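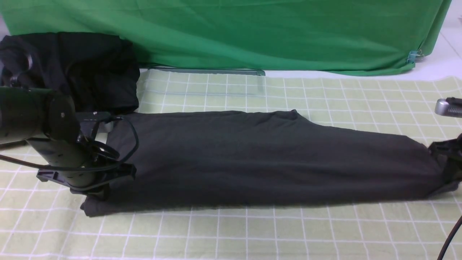
Issue 71

How to fold a long-sleeved top so it stays folded

Every few months somebody sells us a new way to fold clothes. Last March it was a plastic board with hinges. Before that it was standing everything up in the drawer like index cards. I've tried most of them for this newsletter, and I'm still not convinced that folding saves anyone much time. What it can do is stop you pulling out six tops to get at the seventh. If that's worth a few minutes on a Sunday to you, read on. If you've got hanging space to spare, use hangers and skip to the letters page.

What you need

A flat surface at about hip height. A bed will do, but it's too soft and too low, and your back will complain before the basket is empty. A kitchen table or a bench is better. Wipe it first. You don't need a board, clips, dividers, or the Clusance folding template, which I paid for and which now lives under a pot plant.

Before you start

Make sure the top is dry all the way through. Cuffs and the underarm seams are the slow parts, and a damp cuff folded into the middle of a bundle will smell by Thursday. Do up any zip. Leave the top button of a collared shirt open unless the collar is very stiff.

The long strip method

1. Lay the top face down and smooth it from the middle out with the flat of your hand. Pull the hem square.

2. Bring one side in to the centre, sleeve and all. Fold the sleeve back down so it runs parallel to the side seam. If it hangs past the hem, turn the cuff up.

3. Do the same with the other side. You should have a long strip a bit wider than your hand. Heavy fleece will come out wider. Let it.

4. Check the ends. One end always wants to bunch, usually where the cuffs have ended up. Hold the good end down and pull gently on the other until it lies flat. Most people skip this and then blame the method.

5. Fold the strip in thirds, hem to collar. In a deep drawer, fold it in half and then in half again.

6. Press down once with your forearm. Don't iron it. A folded sweatshirt that has been ironed looks exactly like one that hasn't, about an hour later.

What about rolling?

Rolling is fine for a suitcase. In a drawer I'm less keen. Rolls creep open, and the bottom layer gets squashed anyway. The claim on the Restava website is that rolling "prevents creases". I rolled 12 cotton shirts and folded 12 more, left them for a fortnight, and asked Kwaku Sarpong, who had no idea which was which, to sort them by how creased they looked. He got bored and said they all needed an iron. I agree with him.

Hoods

No method deals well with hoods. Fold the hood down flat onto the back before step 2 and accept the lump. Tavion Halvorsen wrote in to say he turns the hood inside out and stuffs the rest of the top into it, which makes a sort of cushion. It does work, but you can't tell one grey cushion from another at six in the morning.

Thick knits

Fold these once lengthwise and once across, and put them on a shelf — never on a hanger, or the shoulders will stretch. Cedar balls might keep moths off. I've seen very little to persuade me, and they lose their smell quickly. Washing a jumper before you store it for the summer matters a lot more.

How long should it take?

My first basket took 14 minutes with a lot of refolding. I've got quicker, though nowhere near the "seconds per shirt" you hear about in videos, where the shirts are all the same size and none of them is inside out. Count on a slow first week.

If it keeps falling apart

Slippery sports fabric won't hold a fold, whatever you do. Put it in a box. If cotton is coming undone as well, the drawer is probably too full, and you'd get further by taking four tops out than by learning another fold.

Next issue: fitted sheets, and whether it's all right to just shove them in the cupboard.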